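Giving up the big shop

I stopped doing a weekly supermarket shop in December, and a few people have asked how it has gone, so I am writing it down in one place.

The old way was the same for years. Saturday morning, drive to the retail park, one large trolley, home by eleven, everything put away by half past. I bought for seven days at a time and planned perhaps three of them. The rest was guesswork. By Thursday the salad drawer had a bag of something brown in it and we were eating toast.

The car started it. The clutch went and the garage wanted 900 pounds, which I didn't have in the week before Christmas, so the car sat on the drive until the end of January. We are a 40 minute walk from the retail park along a road with no pavement for the last part. The nearer choice was the parade of shops by the station, which I had walked past twice a day for years and used for stamps.

There are five food shops on the parade if you count the petrol station. The greengrocer is Ngubane, which opened where the shoe repairer used to be. It is narrow and the onions are at the very back, so you have to say excuse me to everybody on the way in and again on the way out. The butcher shuts at two on Wednesdays. I have been caught by that four times now. Then there is the baker, and a small general shop run by Pushpa Bhatt and her son that sells rice and lentils in sizes from tiny to enormous.

My first mistake was trying to do the big shop on foot. I went round with the same list and came home with two rucksacks and a carrier bag cutting into my fingers. Tinned tomatoes are heavy. So is milk. I had never had to think about what milk weighs.

After that I went to three small trips a week, each on the way back from work. I buy for two dinners, or three if the third is eggs. I keep a short list on the back of an envelope by the kettle and it comes with me in my coat. When the envelope is full I find another one.

The cost was what I wanted to know about, and it is not simple. Vegetables are cheaper at Ngubane than they were at the supermarket, apart from peppers. Meat is dearer, clearly so, and we eat less of it. Bread is more than double, but one loaf gets eaten to the end and before we threw away the last third of every one. Washing powder and bin bags are daft prices on the parade and I get those from the supermarket every couple of months with a lift from Vandana Bansal next door, who goes anyway. I kept the receipts for the first twelve weeks in a jug and then lost patience and recycled them. The bank balance at the end of the month is a bit better. I can't say more than that.

What did change a lot was the cooking. With less in the house I make plainer food, and I make it the same day I buy it. Soup has become the standing Monday meal. Leeks, potatoes, whatever the bread is, and cheese if there is any. Sang-wook Yeon, who I work with, gave me his way of doing cabbage, fried hard in a dry pan until the edges catch and then finished with soy sauce and a spoon of vinegar. It takes ten minutes and uses half a cabbage. The other half goes in on Wednesday, when I have forgotten about the butcher.

We also went back to eating at the table, mainly on account of the soup, which is no good on your knees in front of the television.
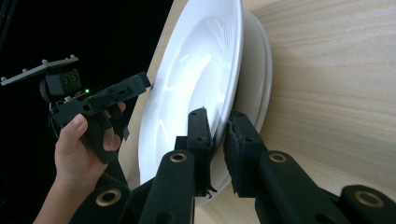

The deep plates, in use most nights now.

I should say where it doesn't work. Having people over is harder. Sigita Lepik and her two came to stay for a long weekend in February and I was at the shops every single day, once twice, and we still ran out of butter on the Sunday evening. If you have a big family I think you would be going back and forth all week. I can also see that it depends on passing the shops anyway. If I worked from home I doubt I would put my shoes on for a leek at half past five in the rain.

The freezer is another thing. I had always thought of it as full, and it was, but full of things no one wanted. In January we ate our way through it. There were three bags of peas, all open. There was a tub marked "sauce?" in my own handwriting, and it was gravy. It now holds bread, peas (one bag), and a couple of dinners for the nights when the train is late. I defrosted it while it was nearly empty and the drawers slide properly for the first time since we moved in.

Opening hours took some learning. I have them written inside the cupboard door:

Ngubane -- every day, shuts at six, five on Sundays
Butcher -- not Mondays, two o'clock on Wednesdays
Baker -- mornings really, bread gone by one on Saturdays
Bhatt's -- seven till nine, every day

The car is fixed. I expected to go straight back to the old way when I got it back and I did go once, on the first Saturday. I spent more than I meant to, it took the whole morning, and I came home with a pineapple. I haven't been for a full shop since, though I don't rule it out for next winter when it is dark and wet at five.

Santosh Bajpai asked under the last post whether I miss the choice. Now and then. Bhatt's has two kinds of pasta and the supermarket must have thirty. But I bought the same one every time for years, so I am no worse off there. I do miss a certain mustard. Vandana is getting me a jar on her next run, along with the bin bags, and I owe her for the last lot as well.

Next post will be the garden, if the broad beans come up. There is no sign of them yet.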